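Home Textiles and Clothing Care
Handout 5: Folding on a Bed

Hi everyone! These are my notes from the folding session, tidied up a little so that people who missed it can follow along. Weronika Zieliński typed up the first half and I filled in the rest, so if the tone jumps around, blame both of us.

Before you start

Most of you told me you don't have a big folding table at home. Fine, neither do I! I fold on the bed and I've done it that way for years. Make the bed first and pull the bedspread tight, especially at the corners, so the surface stays flat when you press on it. Empty pockets. Close zippers. Turn everything right side out (I know, I know, but do it now and you won't be doing it half asleep on a workday).

Sort by type before you fold anything. Shirts with shirts, towels with towels. Adeel Bhutto asked whether color matters. It doesn't for folding, though I like a dark piece on a pale or patterned spread for practice, as the outline is easy to read and you can tell right away if one side is crooked.

Laying it out

1. Put the garment down flat with the collar pointing away from you.
2. Smooth from the middle out to the sides with open hands. Don't tug on the hem, you'll stretch it.
3. Bring the sleeves out to the sides and look at them. Are they level? If one is higher, the shoulder is probably twisted, so lift it and lay it down again.
4. Keep your finished stack off to one side, close enough to reach but away from your elbows. 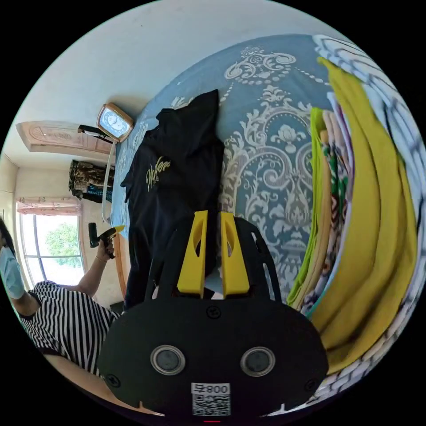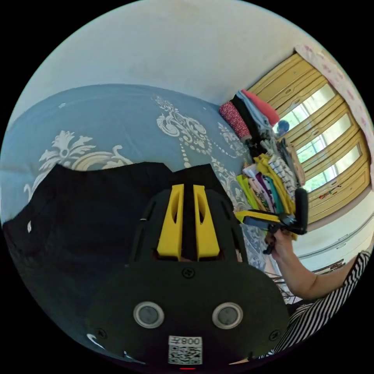
A black garment on the blue and white damask spread, both times.

Folding to a rectangle

1. Fold one side in toward the middle, then lay the sleeve back along the fold.
2. Do the same on the other side. The two long edges should run parallel.
3. Bring the hem up to just below the collar and fold in half again, or in thirds if your drawer is shallow.
4. Press once with your forearm and move it to the stack.

If you get a bundle with points sticking out at the corners, don't keep patting it and hoping. Open it all the way up and go back to smoothing. It takes less time than fixing a bad fold, and I say that as someone who patted and hoped for a very long time!

A few words on logos. If there's printing on the chest, try not to put a hard crease through it. Fold so the print ends up on a flat panel, and please keep the iron off it unless the care tag says you can. Tags, by the way, are a good way to tell front from back on plain dark shirts, but check the collar too. Side tags fool people all the time.

Stacking

Heavy things go at the bottom, slippery things at the top. Put the folded edge toward you so you can pull one piece out without wrecking the rest. I stop when a stack starts to lean and begin a second one. Weronika goes higher than I do and gets away with it.

For next time

Fold 5 shirts at home using the steps above, then put them in a drawer and leave them alone for a few days. Write down which ones came out creased and where the crease was. Bring one garment that gives you trouble (hoodies are welcome, fitted sheets have their own session in January).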